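Search this site
Enter keywords
Print this page | E-mail this page

The Well at Fluvine

The man from Rondberg wanted 4000 dollars to find water, and he wanted it before he took his coat off.

"Half now," said Dymphna Mulcahy.

"All now. The rods won't settle if there's money in the air."

She had heard a good many reasons for paying early, and this one was new. She gave him 10 dollars for gas and told him to start walking. He crossed the lower field twice with his eyes shut – or nearly shut, she noticed, when he came to the ditch – and stopped beside the old pear tree.

"Twenty feet down," he said. "Sweet as rain."

"The last man said that at the gate."

"The last man was a fraud."

"He said that about the one before him."
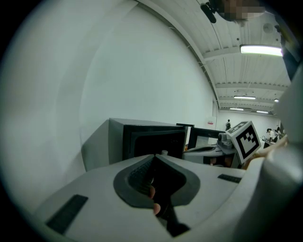
Dede Dankwa thought she should dig anyway. Her own uncle had found water under a pear tree, she said, and he hadn't paid a cent to know it, and what did Dymphna have to lose but a weekend and some skin?

"Your uncle lived next to a lake," said Dymphna.

"It was a small lake."

The dowser put his rods back in their case. He asked if there was any lunch. By December he would be telling people in Sastell that he had found the Mulcahy well, whether or not there was one, and Dymphna went to the shed to look for the shovel.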